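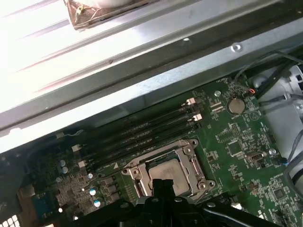
Unit 8: Where the Heat Goes
Introduction to Heat and Energy, Plandstead Evening College
Notes by Korkor Ametepe

This is my favorite unit of the whole course, so bear with me if I get carried away! Last time we finished with temperature and what a thermometer tells you. Now we get to follow energy as it moves.

First, the words. Temperature tells you how hot something is. Heat is energy on its way from a warmer thing to a cooler one. A bathtub of lukewarm water can give off far more heat as it cools than a cup of boiling tea, even though the tea will burn your tongue and the bath won't. Please keep these two apart in your homework (Witold Kurek and I both take off points for mixing them up).

Conduction

Energy passes through a material, or between two materials that touch. Hold a metal spoon in hot soup and you feel it creep up the handle. Four things set how fast it goes: the material, the area, the thickness, and the difference in temperature between the two sides.

rate = k × area × temperature difference / thickness

The k is different for every material. Copper's is huge, wood's is small, and still air's is tiny, and that last one is why sweaters work. The wool mostly holds the air in place for you.

Two solid surfaces pressed together never touch as well as you'd think. Even polished metal is all hills and valleys up close, and the valleys are full of air. Cooks meet this with a warped pan on a flat burner. Computer builders meet it too, so they spread a thin paste between the processor and its cooler to fill the gaps.

Convection

Now the warm stuff itself moves. Air near a radiator warms, spreads out, gets lighter and rises, and cooler air slides in underneath. Add a fan and you have forced convection. Fins help in both cases because they give the air more surface to brush past.

Radiation

No material needed at all! Sunlight crosses empty space and warms your face. Dark, dull surfaces are good at giving off this energy and at taking it in; shiny metal is poor at both.

Worked problem

A window pane lets through 20 watts when it is 8 degrees warmer inside than out. What happens when the difference is 16 degrees? Double the difference, double the rate, so 40 watts. We assume the glass surfaces follow the air temperatures exactly, which they don't, and Unit 9 will fix that.

To do before next time

Read pages 67 to 74 in the course reader. Put a metal spoon and a wooden one in the same mug of hot water and write down what you feel at each handle after one minute, then after five. Lilla Bognár has spare thermometers if yours is broken.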